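The man who wants you to open it up

Fixing old audio gear at home has never been more popular, and few people are as cheerful about it as Bilal Sfeir. He runs evening repair classes in Zetthorpe, writes a newsletter called Fandix for anyone who owns a tape deck and a screwdriver, and once drove 97 miles to collect a broken amplifier he already had two of.

We met on a wet afternoon and he talked for the best part of three hours, mostly about hum. "Everyone's first fault is hum," he says. "You switch it on and there's this big warm mmmmm under everything, and people think it's dead. It's not dead! It's asking for a bit of attention, that's all."

He grew up over his uncle's shop, Majumder, which sold record players and mended them in the back. Sfeir was allowed to clean the switches from the age of ten, and to touch a soldering iron a good while later. "My uncle made me take the same radio apart for a whole winter. Take it apart, put it back, take it apart. I moaned every single time. Now I do it to my students and they moan too." 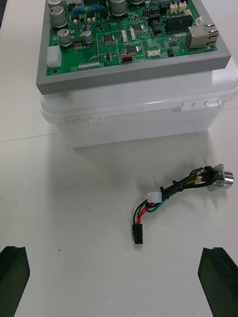

Learning to look

The first evening of the course involves no tools. Students sit with a board and a pencil and draw it, capacitors and all, and Sfeir goes round asking what they think each bit is for. Most of them get it wrong and he seems delighted either way.

"You'd be amazed what you can find with your eyes," he says. "A brown patch, a lead that's come loose, a joint that's gone grey and crumbly. I had a woman in February who'd been quoted 800 pounds for her late father's receiver. She found the cracked joint herself, on week two, with a magnifying glass. She screamed so loudly they heard it in the yoga class."

He is strict about one thing, and his voice drops when he gets to it. Mains equipment can hold a charge long after the plug is out, and beginners on his course work on low-voltage kit until he has watched them test and discharge a part properly, more than once. "I love this stuff, but I'm frightened of it as well – I think you should be a bit frightened."

What about the sound? Does an old amplifier really beat a new one? He laughs and wriggles out of it. His own living room has a Zillino, a squat little valve thing from a maker that lasted five years, and he admits the bass is woolly. "My brother's got a tiny modern box that wipes the floor with it. But when I put a record on at night and the valves are glowing, I'm so happy I could sing. Sometimes I do sing, and then my wife shuts the door." 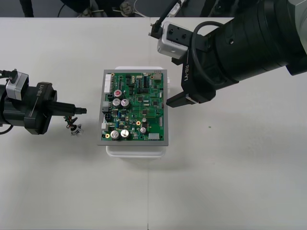

A circuit board on a gray frame
With two robot arms reaching over it

The next project is a library of service manuals. Sfeir has been scanning them at the kitchen table, page by page, including the ones with his uncle's tea rings on the circuit diagrams. Readers have started posting him theirs, and he writes back to every one of them by hand.

"Those drawings are beautiful," he says. "Somebody sat down and worked out where every wire goes, and then it all ends up in a skip! I can't bear it. If you've got one in a drawer, please send it to me, I'll pay the postage."

The new term is already full, though he keeps a waiting list and people do drop out. Before I leave he asks what I listen to music on at home. I tell him about the turntable in my loft, the one with the slow left channel that comes and goes, and he's reaching for his coat. "Is it far?" he says.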